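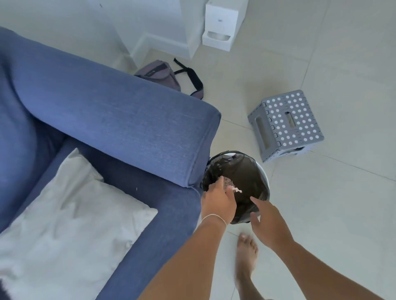
Keeping a fabric lounge tidy between proper cleans

A fabric lounge collects rubbish. Tissues, receipts, wrappers, the torn corner of an envelope - all of it ends up on the seat or pushed down the side. Ten minutes once a week keeps most of it away, and the big clean can wait until December.

1. Clear the seat first

Take off the loose cushions, throws and anything else that isn't attached. Shake them outside if you have a balcony or a back step. Give pillows a good punch on both sides and leave the covers off if they are due for a wash.

Run your hand down the gap between the seat and the arm. Go slowly, as pens and hair clips end up in there with the point facing up. Coins go in a jar and paper goes in the bin.

2. Put a bin where the rubbish is

The kitchen bin is too far away when you have a cold or you are opening the mail. A small round one at the front of the armrest gets used. It takes up very little floor and you can reach it sitting down. I had a Harno pedal bin there for a while, but the lid kept hitting the arm of the lounge, so now I use an open one.

Empty it on Monday and Thursday, or whenever it reaches the halfway mark. Food scraps should still go to the kitchen.

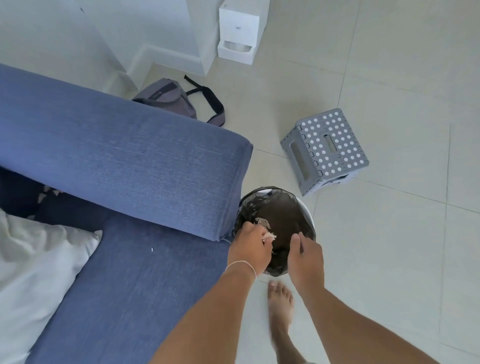 Bin liners slip when they are the wrong size for the bin. Measure around the rim with a piece of string and buy a bag slightly bigger than that. Dellico sells small ones in rolls of 95, and a roll lasts us most of the year. Black bags folded well down over a white rim stay put better than ones that only just reach it, and you can hold the edge with one hand while you drop paper in with the other. If the bag still sags, tie a small knot in the slack at the back. Keep 2 spare liners flat in the bottom of the bin, under the one in use.

3. Lint and crumbs

White fluff shows up badly on blue or any other dark fabric. Vacuum with the upholstery head, working from the back of the seat to the front, then do the tops of the arms. Seams and piping need the narrow nozzle. For the odd speck between vacuums, a damp rubber glove wiped in one direction will gather it into a roll you can pick off.

Sticky rollers work too, but they are dear to keep refilling. Don't use them on loose weaves, which can pull.

4. Marks

Blot with a dry white cloth before you do anything else. Check the care tag under the seat cushion. If it allows water, mix a few drops of wool wash into a bowl of lukewarm water, dab from the outside of the mark to the middle, and blot again. Test on the back first. Coloured paper towel can leave dye behind, so stick to white.

Let the spot dry fully before the cushions go back on.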